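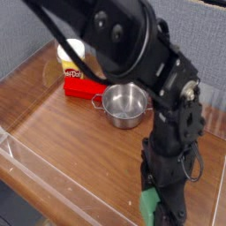 Steel pot, red box, yellow Play-Doh.

27 June 2024
3 min read
Shares 3

Onion skins, second round

I promised I would write this one up on the same day for once, while my fingers are still orange, so please forgive the handwriting in the paper copy (this typed version should be easier on everybody). The short story is that we have a gold I really like, a brown I like less than I thought I would, and a skein that came out streaky through my own impatience.

The skins came from the greengrocer in Mernstead, who has been wonderfully patient with me and lets me reach into the bottom of the crates with a paper bag. I picked out the bits of stem and one or two soft pieces, and what was left weighed 208 grams dry. That is a lot of onion skin. It filled the big mixing bowl and then a good part of the floor when I bumped the bowl with my hip. Yellow onions only this time. The red ones are in a separate bag on the high shelf, marked, and I would ask people to leave them alone until I have had a go at them in July.

Yarn was the Kumsa two-ply, the undyed cream. I love that yarn but it does come with a fair bit of spinning oil in it, and I think that is what hurt us last time. So I washed it properly: warm water, a little dish soap, a long soak with no rubbing, then rinsed in water as close to the same warmth as I could manage by hand. The first rinse was a nasty gray. The last one was clear enough that I used it on the geraniums.

Mordant was plain alum, dissolved in a cup of hot water first and then stirred into the bigger pan. I brought it up slowly over most of an hour, held it just below a simmer for another hour, and turned off the heat. I had meant to leave everything in there overnight, as Theerawat Nilsuwan keeps telling me to, and I did for all but one skein. That one I fished out while it was still hot, wanting to see something happen before supper. More about that skein below, and Theerawat, you may say what you like in the comments.

For the dye bath I put half the skins in the enamel pan with 2000 ml of water and let them simmer with the lid on. The smell is not as bad as people say, it is a bit like the start of a soup, though it does get into curtains. After an hour the liquid was the color of strong tea. I strained it through the old pillowcase, squeezed it (hence the fingers), and let it cool to hand-warm before any wool went in. The second half of the skins got 1000 ml, the idea being to see whether a stronger bath gives a deeper color or simply gets there faster. Same heat, same time, same pillowcase, after a good rinse.

Results so far, all looked at by the back window in daylight.

Weaker bath, full mordant: a clear warm gold, a little toward mustard. Very even from end to end. This is the one I would happily knit a whole cardigan from, and I have pinned a snip of it on the Rernby board next to the weld and the marigold so people can compare. It is warmer than either of them.

Stronger bath, full mordant: deeper, yes, but it went over to a rusty brown that I find a bit heavy. It is handsome enough in the skein. Wound into a ball it looks flat to me. I had been hoping for a real orange and I suspect I held it in the heat too long – the color at twenty minutes was lovely and I should have trusted my eyes and lifted it then. Next time I will pull a test strand every ten minutes and pin them all to a card.

Stronger bath, the skein I rushed: streaky, with paler patches where the ties were. Some of that is surely the ties being too tight, which is a separate mistake. I retied all the others in loose figure eights and they show no marks at all. I am keeping the streaky one for darning.

Iron dip: I cut a short length from each gold skein and gave it a few minutes in the iron jar. The gold goes to a mossy olive, really beautiful, the sort of green you get on the north side of a shed roof. The brown goes to a dull dark brown and I would not bother. The iron was from the jar of rusty nails and vinegar, so I have no idea of the strength. If we want to do this again and get the same green we need to buy some proper ferrous sulfate and weigh it. I have written it on the shopping list under the lamp oil.

Things I still want to know. Does it keep? Onion has a poor name for fading, and the sample I left on the sill last summer had gone from gold to a sort of weak straw by fall. I have wrapped a few turns of each color around a strip of card, covered half with foil, and taped the card inside the south window. Please do not move it, even if you are washing the window. I will open the foil at the end of July and again when the clocks change. If the olive holds up better than the gold, as I have a feeling it may, then the iron is worth the bother of buying in.

The other question is water. Our tap water is hard, and I used it for everything today. There is enough rain in the barrel now for one small pan, and Theerawat thinks the gold would come out a touch brighter in it. He may well be right. I would just like to see both side by side, from the same bag of skins, before I start lugging buckets up the steps.

Leftovers: the gold bath still has plenty of color in it, so I have poured it into the Flullero jars and put them in the cold pantry with the lids loose. Labeled, dated, and with DO NOT DRINK on every lid, which sounds silly until you see how much it looks like iced tea. Anyone who wants to run a pale skein through it is welcome, but do use it this week. The last lot grew a fur coat. Spent skins are on the compost. The pillowcase has been soaking in soda and is not getting any whiter, so I think it is a dye room pillowcase for good now.

Still to do: wash the gold once more with wool soap, check the rinse for bleeding, and reskein the brown, which I hung up in a tangle.

Comments (3)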